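Niner Savory Snacks: progress report to Prikthorpe Food Fund
Period ending June

The limited run of baked corn chips is on schedule and within the grant. All three regional flavors have now been through kitchen trials, and two are approved for production. The third, smoked chili and lime, is being reworked after tasters found the lime too sharp. We expect to settle the recipe next month.

Packaging
Bag artwork for the two approved flavors is signed off. The printer asked for a larger allergen panel, so the flavor name has moved up and the map on the back is smaller. No added cost.

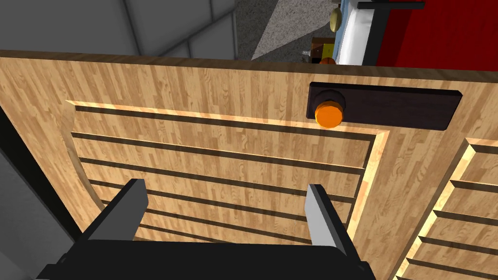
Tasting results
We handed out 1,000 sample bags at the Zendthorpe summer market and got 851 comment cards back. Sweet onion scored highest with adults. Tomato and basil was the favorite among teenagers, which we had not expected — the kitchen had it down as the older shopper's choice. The most common complaint was salt. Khang Bùi has cut it in both recipes and the second batch held its flavor well enough that we will not go back.

Supply
Shehu Mills has confirmed the cornmeal order for the full run. Their first delivery was ground too coarse and was returned. The replacement was fine. Seasoning for the tomato flavor comes from a single supplier, and we are looking for a backup before the fall.

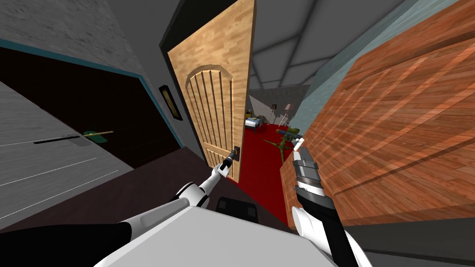
Shops
Stores in 5 towns have agreed to stock the range for the trial period. One asked for a smaller bag for its lunch counter. We can do this on the present line, but it needs a separate film order and we would want your approval first — the request is in the budget sheet.

Spending
Ingredients are slightly over plan and market costs are under. We are not asking to move money between lines at this point.

Next period
Finish the chili and lime recipe. Complete shelf-life tests on the 2 approved flavors. Deliver first cases to shops. Khang will send the shelf-life figures separately as soon as the lab releases them.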